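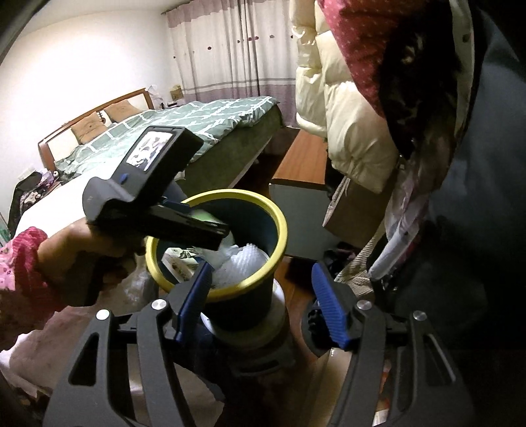
Does the Plallen core still hit its latency target with 4-bit weights?
At batch size one it does; at batch four the activation buffer spills to external memory and the target is missed.

Lenihan board, July, entry continued from the morning run. Clock held at 700 MHz. Keyword model from Trenthorpe, 19 layers, compiled with per-channel scales. Cycle count for layer 1 is 1734, same as the simulator. Layer 7 is off by nearly double – DMA descriptor is being reloaded on every tile.

Cathal Foley suggests pinning the descriptor in scratchpad. Tried it by hand in the command stream; layer 7 now matches. Compiler patch not written yet.
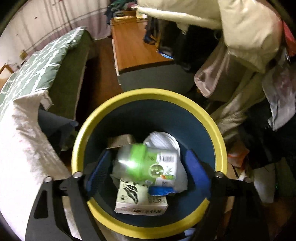
Open items
Rerun batch four with the smaller tile height.
Ask Lustbridge for the revised memory map – ours still lists the old scratchpad base.
Accuracy check on the full validation set, 4-bit against 8-bit.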